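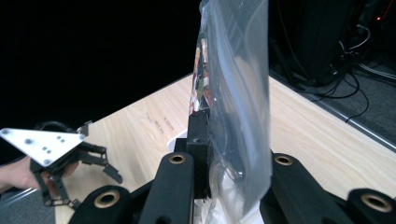
Clernudby Shore Diving Access Project
Progress report to the Kozma Fund, 7 March 2018

Status: on schedule, one item open.

Work completed since January

The entry steps at Skeltdale were rebuilt and the lower handrail extended to the low-water mark. The mooring line at the north marker was replaced. A descent line now runs from the marker to the training platform, which sits at 12 meters. The old platform at 7 meters has been kept for first open-water dives.

The compressor passed its air quality test. The hour meter read 3603 at the time of service. Filters were changed and the intake was moved away from the parking area.

Six sets of loan gear are in use. Two regulators have been sent back to Wonudard for free flow at depth and are under warranty.

Open item

The permit for the second marker has not been issued. The harbor office asked for a revised chart, and we have sent it.

Budget

Spending is within the approved amount. We request that the unspent signage money be moved to cylinder testing, which falls due before the next report.

Next period

Install the second marker, subject to permit. Inspect all chain and shackles below the platform.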